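Doors, skirtings and hard floors: your questions answered

14 comments
Shares 511

These are the questions we get most often about Hatico door leaves, wall panels and low-profile skirting. Answers were checked by our fitting manager, Eino Heiskanen, and last updated November 21, 2018. If your question isn't covered, ring the Saarela showroom during business hours.

What should I use to clean wood-grain doors and panels?

A soft cloth, lukewarm water and a few drops of ordinary dish soap. Wring the cloth out well and wipe along the grain. Dry straight afterwards, paying attention to the bottom edge and any seams. Don't use bleach, cream cleanser, steam mops or the green side of a kitchen scourer. Methylated spirits will take off pen marks but test it on the hinge edge first.

There are grey smudges on my wall just above the skirting. How do I get rid of them?

Low marks on a light wall usually come from mops, vacuum heads and shoes. Start with a dry white eraser. If that doesn't shift them, use a barely damp microfibre cloth and work from the outside of the mark towards the middle. On matte paint, rubbing hard leaves a shiny patch that shows more than the smudge did. Old marks may need touching up with the original paint, so keep the tin.

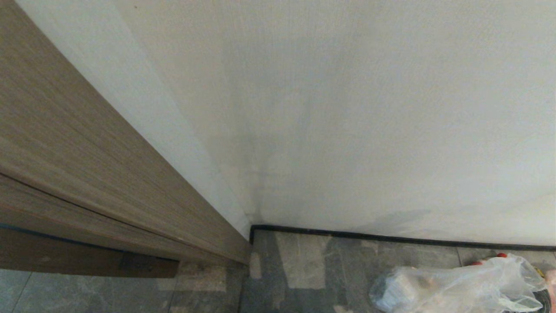

Issue 3, page 7

Can I have a black skirting with an off-white wall?

Yes. A slim black skirting works well with grey stone-look tiles and hides mop marks better than white. It does show dust along the top, so run a dry cloth over it when you do the floor. Breren is our slim profile and comes in black and dark grey. Both can be ordered in a matte or gloss finish, and gloss is the easier of the two to wipe.

Does the skirting have to match the wood?

No. Most customers match it to the floor or go one shade darker. If a wood-grain panel meets a painted wall, we suggest stopping the skirting neatly at the corner and leaving the panel to run down to its own base board. Carrying a thin skirting across the front of a panel makes it hard to remove later.

How much gap should there be under a door?

Enough for the door to clear the highest tile through its full swing. Tiled floors are seldom dead level, so check with the door closed, half open and fully open before you trim anything. Take material off in small passes and seal the cut edge the same day. An unsealed bottom edge will soak up mop water and swell, and we can't replace it under warranty.

My door rubs on the floor near the end of its swing. Is it the door or the floor?

It can be either. Tighten the top hinge screws first. If it still rubs, lay a straight edge on the tiles and look for a high one. Please don't plane the door until you've done both. If the frame has moved, call us and we'll book a fitter. The call-out fee is $200 and comes off the bill if we do the repair.

Can a wood door go beside frosted glass?

Yes, and it's a common request for hallways and offices where people want daylight without a clear view through. Pale wood finishes suit this best. Strong daylight can change the colour of veneer over time, so avoid leaving signs or hooks in one spot for months. 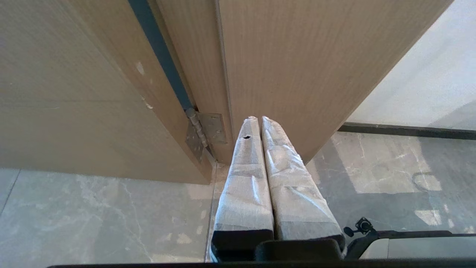
Pale veneer door, frosted glass and dark grey skirting.

How do I clean the strip where frosted glass meets the skirting?

Vacuum with the brush head, then go along the join with a damp cloth over a plastic spatula. Spray cleaner onto the cloth and never onto the glass, as it runs down behind the skirting and loosens the adhesive. Greasy fingerprints on frosted glass come off with warm soapy water.

Do you sell touch-up sticks?

Yes. The Sistico wax stick comes in eight wood shades. Order item 1089 for the mixed pack. Wax is fine for small chips and scratches but won't hold on a corner that gets kicked.

How long are the skirting lengths?

Breren is supplied in lengths of 3000 mm. We can cut it in store at no charge if you bring your measurements in millimetres.

Can I return cut lengths?

Sorry, no. Uncut lengths can come back within 30 days with the receipt.

Was this helpful? 38 people said yes
Share 62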